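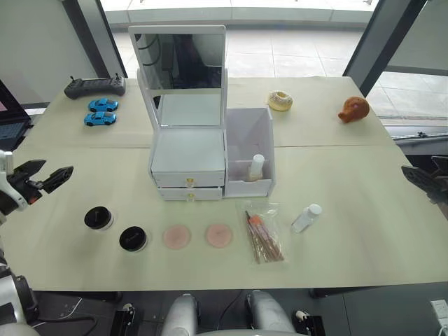
Morena Marino reckons the brushes should go in last, after anything with a lid, or you end up moving them twice. Fair enough - doing it her way this time.

Home Gallery Tidying Bedroom Contact

Quick one from the dressing table sort-out, February. White organiser with the mirror on top, two shallow drawers, little gold knobs. Black-lidded jars, pink sponges and the bagged brushes all out in front, waiting for a place. Small bottle already in the side bit.

Toy cars and the donut are a seperate job. Kids' box, later.

Sponges in top drawer I think - jars underneath if they fit. Will measure tonight adn add a note.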